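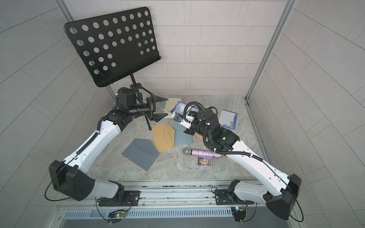

Figure 1. Envelopes and cards laid out, with a music stand at the left.

Unit 4: Envelopes, Cards and the Written Invitation
Course handout, Correspondence and Stationery
Instructor: Geum-ok So

Required materials
Each student should bring two envelopes of different colors, a plain notecard, and a decorated card. The department supplies kraft envelopes and writing paper from Sillico. Paper for the final assignment should be no heavier than 300 grams per square meter.

4.1 Matching card to envelope
An envelope should be slightly larger than the card it holds. A card that must be pushed into place will bend at the corners, and a card with too much room will shift in the mail. Cream and gray envelopes are suitable for formal invitations. Kraft is accepted for informal notes and for most business enclosures. A card with a blue floral pattern may be paired with a blue or a cream envelope; students should compare both before deciding.

4.2 Laying out the work
Clear the surface before beginning. Keep envelopes and cards flat and separate, with the printed side of each card facing up. Place the model text on a stand at reading height so that the work surface remains free for writing. Flaps stay open until the contents have been checked against the guest list.

4.3 Handling thin sheets
Thin paper creases easily when held at a single point. Support the sheet from beneath with the free hand and set it down from one edge to the other. Sheets with a colored border are folded with the border outward unless the instructor states otherwise. 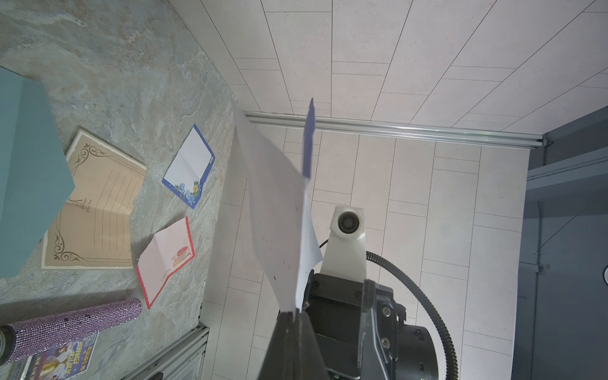

Figure 2. A thin white sheet with a blue strip along one edge, curling as it is held at one point.

4.4 Assignment
Prepare one formal invitation and one informal note, each in a matching envelope. Leave both envelopes unsealed. Submit the work to Obinna Abubakar in Room 421. Students who missed the July session should arrange a time with Eoin Lenihan to complete the folding exercise first.

Reading: Tullio Negri, course notes on formal address, section 2.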